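How to Get Seats at a TV Show Taping

Free audience seats for variety shows and award specials go quickly, but the sign-up process is simple once you know the order of things.

Start on the show's own site, or on the page of the ticketing company it uses. Make an account with the name on your ID. Most shows let you ask for 2 or 4 seats, and everyone in your party has to be listed before you submit.

Read the confirmation closely. A "priority" ticket holds your place until the check-in time. A "general" ticket does not, and shows give out more of these than they have chairs. The Worton holiday special last September had 3,541 seats and sent out 4,000 tickets.
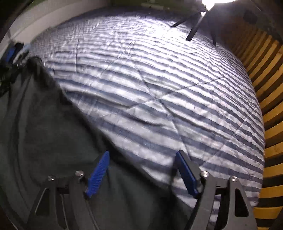 Striped quilted comforter on a bed. Get some sleep, tapings run long.

Plan for five hours, including the wait outside. Eat first. Wear solid, darker colors and skip large logos, which can get you moved to the back row. Phones are collected at the door and returned when you leave.

Once inside, a warm-up host will explain when to clap and when to stay quiet. Performances are often taped twice, so expect to cheer for the same song again.

If you can't go, cancel through your account. Missed tapings count against you the next time you apply.

Written by Corey Paewai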